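3.2 Play materials and the sorting tray

The play food used in the Holloway sessions came from two boxed sets that the nursery already owned. We kept only pieces that a four-year-old could name without help and hold in one hand. Pieces with loose stickers or sharp seams were taken out before the first session. Satti and Brennan (the second and third authors) made the selection separately and then settled the few disagreements together.

Each tray was made from a cardboard box with the sides cut low, so that a child sitting at the table could see every piece without leaning over. Black tape held the corners. We tried a plastic tray from Akeck in the pilot, but its walls were high and children tended to stand up to look in, which made it hard to tell searching from fidgeting. The cardboard trays wore out at the folds and were retaped as needed – usually on Monday, before the first group came in.

A bowl stood inside the tray in one of the back corners. The child was asked to put one named food in the bowl and leave the others where they were. Figure 4 gives a layout with the carrot as the named food. 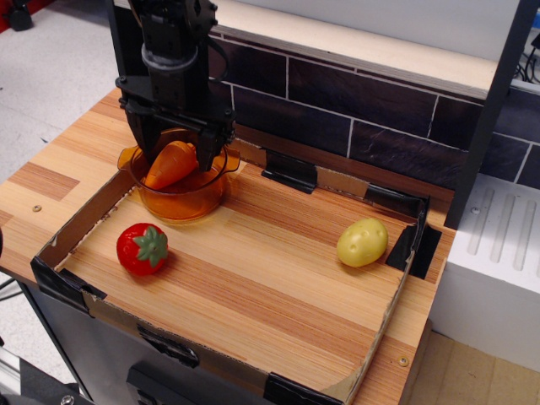 Figure 4. Tray layout for a carrot trial. The carrot is in the orange bowl at the back left; the strawberry and the potato remain on the tray floor.

Why use so few foods in one tray? With a small number of pieces, a wrong choice can be put down to the word and not to a crowded tray, and a child who loses interest can still finish the trial.

Colors were not matched across pieces. Farouk and Poulain, in their earlier work with the Gondano materials, painted all foods the same gray to remove color as a cue. We left ours as they came, as our interest was in ordinary play and several children in the pilot refused to call a gray strawberry a strawberry. The cost is that a carrot and an orange bowl share a color, and a child might pair them on that basis alone. To check for this, 20 of the 40 children used an orange bowl and the other 20 a white one. The comparison is reported in Section 4.3.

In all, 831 trials were scored. A further 11 were dropped when a piece fell off the table or another child joined in. A trial lasted up to 40 seconds, after which the adult thanked the child and reset the tray. Resetting meant emptying the bowl, returning it to its corner and laying out the next foods from the list in Appendix B.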